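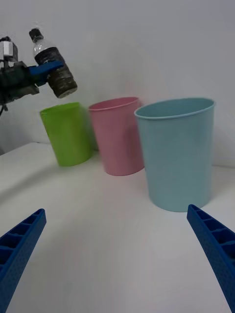
4.2 Recording your first pouring examples

Now the fun part: you get to show Tidby how it's done!

1. Stand the green, pink and blue cups in a row on the white table. Leave gaps or let them overlap in the wrist view, and mix it up between takes.
2. Close one gripper around the middle of the bottle. Open the other one wide, facing the cups.
3. Press Record, wait two seconds, then tilt the bottle toward a cup. Slow and smooth beats fast!
4. Press Stop and name the cup you aimed for.

Note: Shuffle the cups every 6 takes. Our own starter set has 238, and the odd, crowded layouts taught it a lot.

Caution: Keep the camera cable clear of the fingers before each take.

Delete any take where you bumped a cup by accident, then go on to 4.3.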